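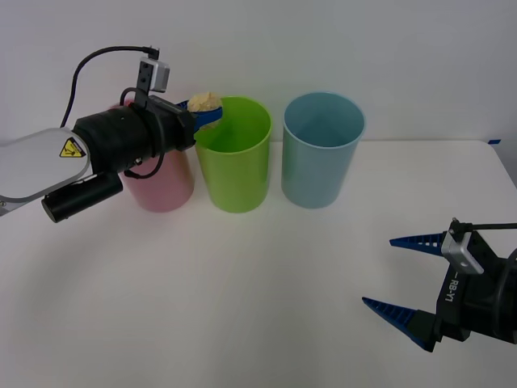
Three plastic cups. The green one shows a lighter green inside its open top.

Print this page
E-mail this page to a friend

Why plastic has a colour

Plastic is made by joining small molecules into very long chains. The chains are called polymers. Most polymers have no colour of their own. A thin sheet may be clear, and a thick block may be clear, milky or slightly yellow. If a plastic object is pink or green, something has been added to it.

What light does

White light is a mixture of many colours. When it reaches an object, some of it is absorbed (taken in) and some is reflected (sent back). The reflected part reaches your eye, and that part decides what colour you see. A red lid absorbs most of the blue and green light and sends back most of the red. A black lid absorbs nearly all of it. A white lid sends nearly all of it back.

Light can also pass through. A material that lets light straight through, so that you can read a page behind it, is transparent. One that lets light through but scatters it on the way is translucent. One that stops it is opaque. Many plastics can be made in all three forms.

Pigments and dyes

Two sorts of colouring are used. A dye dissolves in the plastic in the same way that sugar dissolves in water. It spreads out as single molecules, so the plastic can stay transparent. A pigment does not dissolve. It is a powder of very small solid grains, which stay as grains and are held in place when the plastic sets.

Pigment grains are much smaller than grains of salt. They have to be. Large grains would show as specks and would make weak points where a thin wall could crack.

The most widely used white pigment is titanium dioxide. It scatters light strongly and hides what is behind it. Black usually comes from carbon black, a very fine soot made in a controlled way. Pale colours such as light pink are often made by mixing a strong pigment with white.

How the colour gets in

Plastic normally arrives at a factory as pellets the size of lentils. They have no colour added. The colour arrives as a second kind of pellet, called masterbatch, in which a great deal of pigment has already been packed into a little plastic.

Sandrine Pichon mixes colours at Fendex, a firm that moulds kitchen goods. Her recipe for a green beaker uses 100 parts of plain pellets to two parts of masterbatch. The steps are as follows.

1. The two kinds of pellet are weighed and tipped into a hopper.
2. A turning screw pushes them along a heated barrel, where they melt.
3. The screw stirs the melt until the colour is even.
4. The melt is forced into a cold metal mould.
5. The plastic sets, the mould opens and the beaker is pushed out.

On her machine steps four and five together take 15 seconds. If the stirring is poor, the beaker comes out with streaks. Streaked beakers are ground up and used again, usually in a darker colour – it is easy to make plastic darker and very hard to make it paler.

Matching a colour

A lid made in March must match a box made in June. People are not good at remembering exact colours, so factories keep small plastic plates as a record. The Fendex colour store holds 3,206 plates, and 359 of them are greens. A new batch is compared with its plate under a standard lamp. Two samples can match under one lamp and differ under another, and this effect is called metamerism. For this reason a second lamp is used before the batch is passed.

Why colours fade

Sunlight contains ultraviolet light, which can break the molecules of some dyes and pigments. A broken molecule no longer absorbs the same light, so the colour changes or becomes weaker. Ultraviolet light also attacks the polymer chains, and the surface turns chalky. Garden chairs usually contain an extra chemical that slows this down. Goods made for indoors often do not.

Try it

Find a coloured plastic tub that lets some light through. Hold it up towards a bright window, but never look at the Sun itself. Look through one wall, then through two walls together. The second view is darker, as the light has met twice as much pigment.

Words to know

Hopper – a funnel that feeds a machine.
Masterbatch – pellets with a lot of colour in them.
Opaque – does not let light through.
Polymer – a very long chain of joined molecules.

Text: Ghazal Hosseinzadeh. Checked by Joon-young Cho.

Print this page
E-mail this page to a friend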